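Lutport lab puts robot arms to work on zip-top bags

3 October 2025

LUTPORT — A two-armed robot that can pack a sandwich bag without help is still some way off, according to the Vunitz workshop, which has been trying machines on small household and stockroom chores since April.

The current job is the zip-top bag. The arms have to take hold of the plastic near the seal, get the bag open, put flat items inside and close it again. A person does this in a few seconds. The workshop allows its machine three minutes.

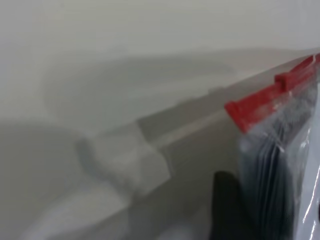

A gripper finger against a zip-top bag holding a stack of dark, flat sheets.

"Boxes are easy by comparison," said Adhiambo Muriithi, who runs the trials. "A bag changes shape every time you touch it, and clear plastic throws light back at the cameras."

Of 18 attempts in the latest round, 13 ended with the bag sealed along its full length. In the others the arms lost their grip on the plastic or left a gap in the zipper.
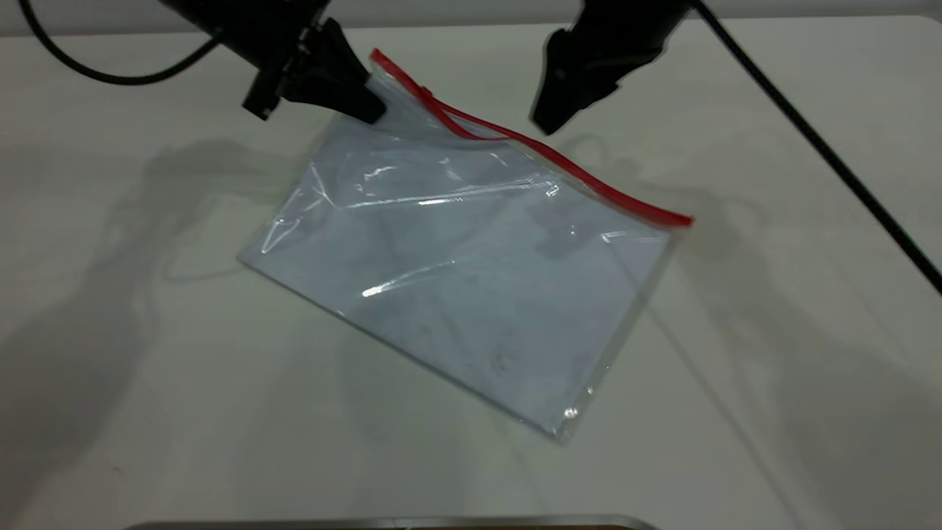
Bleddyn Price

Wallner, a mail-order parts firm in Skavalville, has followed the trials with an eye to its packing benches. Operations manager Angharad Bellis said the firm would not buy at the present speed.

"Our packers do a bag while they're reaching for the next one," she said. "I'd look again if it could run overnight with no one standing by."

Muriithi said folding dish towels is next on the list — a job the arms have tried once before, in April. The workshop plans a further 12 weeks on bags first.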